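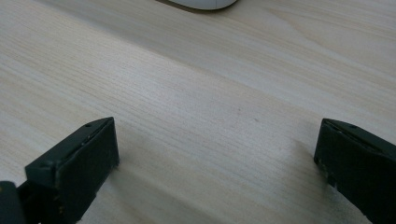
Clunport Adult Literacy Program
Progress report to the Estuvent Fund, second reporting period

Prepared by Gwenllian Jarman, Program Manager

1. Overview

The program provides free reading, writing and numeracy tuition to adults in Clunport and the neighbouring district of Barros. During this period 87 learners were enrolled, of whom 33 were new to the program. Tutors delivered 1479 hours of tuition, both one to one and in small groups. Delivery in Clunport is on schedule. Delivery in Barros began later than planned and is covered in section 3.

2. Activities in Clunport

Evening classes continued at the library, starting at 6.30 pm. The daytime group moved to the community centre in October after the library shortened its morning hours. Attendance dipped in the weeks after the move and had recovered by the end of term.

The workplace strand is now established. Learners bring in the forms, rosters and safety notices they deal with on the job, and tutors plan sessions from these. Employers have been supportive on the whole, although shift changes remain the most common cause of missed sessions. We have asked participating employers to release rosters earlier and will report on their response.

Tutors have also begun using the Sesunow reading series with beginning readers. Feedback is mixed. Learners like the short chapters and plain layout, but several found the topics too young for them. The series will be kept for the first stage only, and tutors will draw on local news and council notices after that.

3. Activities in Barros

The Barros classes opened one month behind the agreed date. The lease on the original rooms fell through, and the replacement required new fire exit signage before it could be used. There are now 2 groups meeting there. A waiting list has formed for the beginners' group -- the first in the program's history -- and we are training more tutors in order to clear it.

4. Learner progress

Each learner sets goals at enrolment and reviews them with a tutor at the end of term. Common goals included reading to children, passing the written driving test and filling in rental applications without help. Review records are complete for Clunport. Those for Barros will be included in the next report, as the groups there have not yet finished a full term.

5. Budget

Spending is within the approved budget. Tutor travel was higher than forecast owing to the distance between the two sites, and this was offset by savings on printing. We request the Fund's approval to carry the unspent Barros rent forward into tutor training. No other variation is sought.

6. Next period

Work will centre on tutor recruitment for Barros, a revised enrolment form in plainer language, and a summer reading group open to past learners. The draft enrolment form is attached for the Fund's comments.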